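Re: [murwood-music] Montecinos tour, second night?

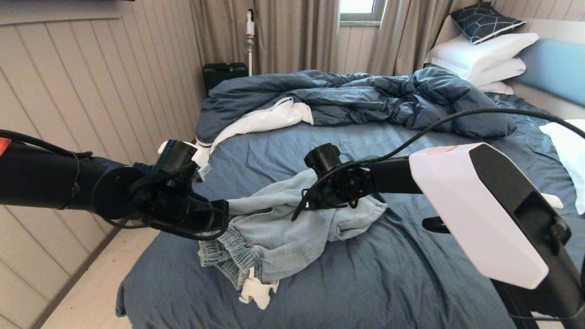
Telma Henríquez

Valentina Paredes wrote:
> Does anyone know if the September show at the Bikport is sold out?
> I only found out last night and I'm kicking myself.

Hi Valentina – not quite! I rang the box office at lunch and they had 13 seats left, all up in the balcony. The place holds 1192, so it's a lot cozier than the 4000 they played to last summer, and the sound up there is great (I sat there for Prudano and heard every word).

They've added another support act too, so doors are now at 6:30. I've got 2 tickets and a spare seat in the car if you want a ride from Murwood. Call them soon though!

Telma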